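Plarnen Recipe Scaling Tables

Plarnen is a set of 1,240 kitchen recipes with ingredient amounts, yields and pan sizes in a single table. It was put together for testing unit conversion code. Each row is one ingredient line.

Files

recipes.csv - one row per recipe
lines.csv - one row per ingredient line
units.csv - accepted unit names and their metric values
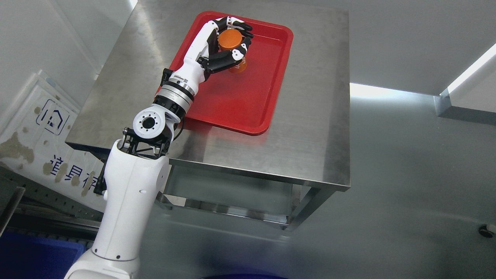
Amounts are stored as decimals. Fractions in the source text are kept in the raw_amount column, so 1/3 cup can be recovered without rounding. Ranges such as "2 to 3" fill both amount_min and amount_max.

Loading

1. Read units.csv first. The other files refer to it by unit_id.
2. Set the text encoding to UTF-8. Degree signs will break otherwise.
3. Keep the line buffer at 2,048 characters or more. Method notes can run long.

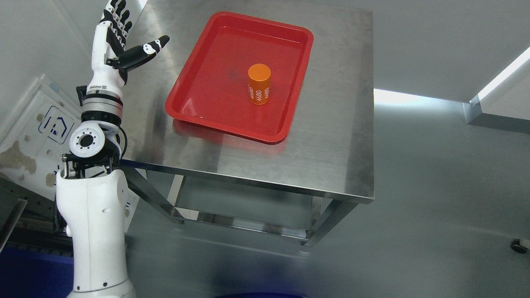

4. Run check_units before any scaling. It stops after 5 bad rows and prints their IDs.

Known problems

Volume to weight values for flour assume it was spooned, not packed. Oven settings above 300 are always Fahrenheit - lower ones need the temp_unit column.

Contact

Danilo Salazar maintains the tables. Send corrections with the recipe ID and the column name.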